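Four months into the arms in our prep kitchen at Olivares and I finally have some thoughts, so bear with me, I do go on a bit!

We send out 183 lunches most days, and the dull weighing and mixing used to eat my whole morning.

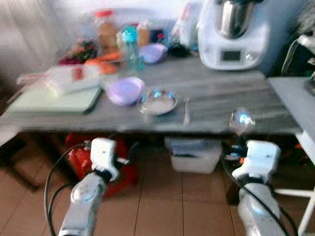
Both arms at the prep table, mixer at the back.

My hours stayed the same, thank goodness, but the work moved. I taste more, I talk to the new folks more, and my wrists ache less. I do miss the chatter over the bowls, though.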